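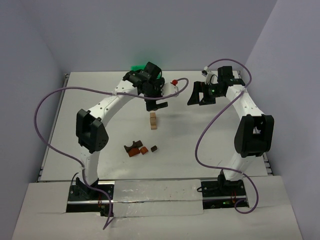 **What does Guvalden make?**
Cloths, mostly. We cut, hem and fold cotton cloths for kitchens, workshops and schools, and we sell them in packs small enough for a family and in boxes big enough for a cafeteria.

## How we got going

Annunziata Ferraro started Guvalden at her own kitchen table, with one sewing machine and a roll of green cotton that a curtain shop was glad to be rid of. She hemmed 50 cloths that April and gave most of them to neighbors, who (bless them) came back and asked where they could buy more. Settimio Villa joined her the following year to look after the cutting, and he still does, although these days he has a proper bench and much better scissors.

We moved into our present rooms on Ferri Street when the orders outgrew the kitchen. It's a plain sort of place, with pale walls and white tabletops, and we like it that way! Color is what we look at all day long, and a bright cloth is so much easier to judge against a quiet background. 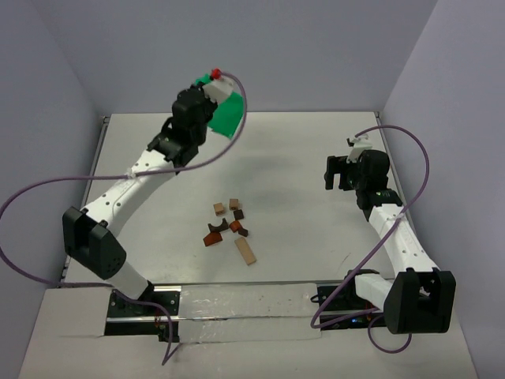 Green is still our best seller, by the way, and the one Annunziata is fussiest about. We tried a softer shade a while back and had so many letters that we dropped it after one season.

## What we sell now

- **Brorden**, our everyday kitchen cloth, in packs of six
- **Rirasov**, a heavier cloth for workshops and art rooms, in boxes of 66 or 252

In a good month we send out 3,000 cloths, every one of them folded in quarters with the hem tucked inside, the way Annunziata's mother did it. Wash them before first use, please, and skip the fabric softener. If a hem ever comes undone, mail the cloth back to us and Settimio will see that it's stitched up again, free of charge.

Page updated 2021-06-15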